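Mukum Ward Selection Panel – notes, January meeting

Started 6:10, Gladys Mwakyusa in the chair. Apologies from Uken branch. Last notes ok'd, no changes.

Delegate list. 3,741 names on the roll, 1,609 confirmed. Kodico and Twal still to send theirs. Afaf Jaber to chase, wants them before the vetting round.

Nominees. 7 forms in for district chair. One missing a seconder – gets until the next meeting, then its out. Long back and forth on whether branch heads vote or only advise. Left at advise. Uken may object.
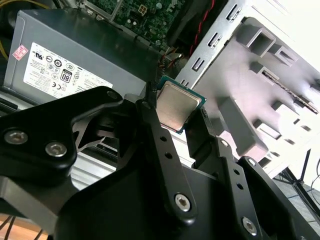 Processor, and a Dell board with its socket open
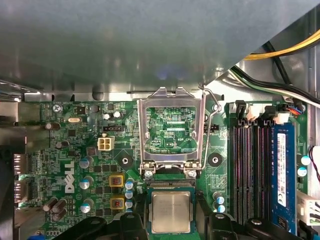

Filing fee. Stays at 3,000. Twal asked for half price for first-time candidates, not agreed, may come back.

Vetting. Gladys to write to all nominees. Interviews in the evening, two per sitting. No phones in the room.

AOB – posters still up from the last campaign, branches to take them donw.

Closed 7:45.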